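Small grippers for table clearing: worth swapping?
2 min read

hzaugg: Urs wants Odetti jaws on both arms before November. I say the stock ones cope. 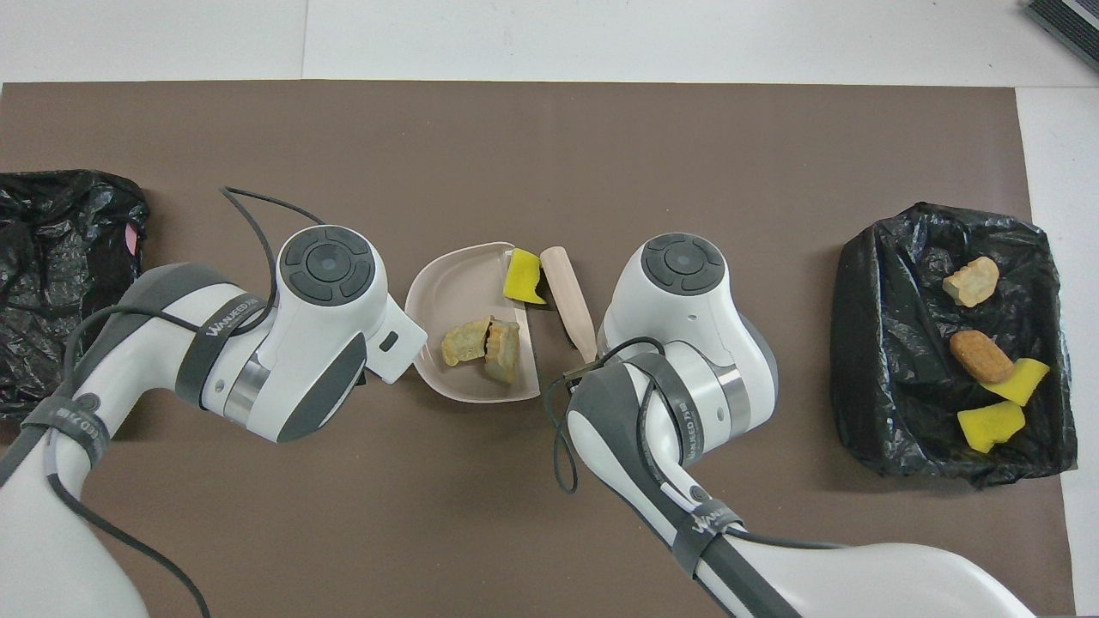 Pevero Bench Robotics Club – Grippers & Arms
Fried bits and yellow sponge on the one mat. Sponge forgives everything. Crumbs forgive nothing.

leszek_b: Disagree. 80 grams of extra jaw and your wrist sulks all afternoon.

urs_p: Mine never sulked. Try the brush and dustpan, then talk to me about stock jaws.
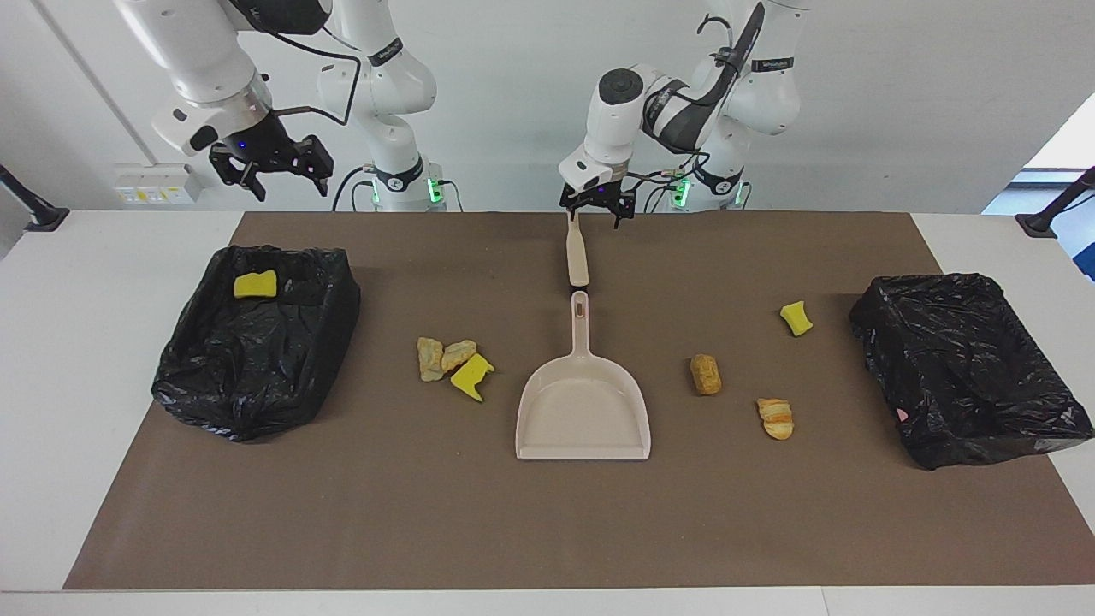 A brush handle wants a wide, dull grip – the Odetti pads are 12 mm and smug about it.

hzaugg: Fine. One arm each, loser buys lunch.

Contact | © Pevero Bench Robotics Club | Back to top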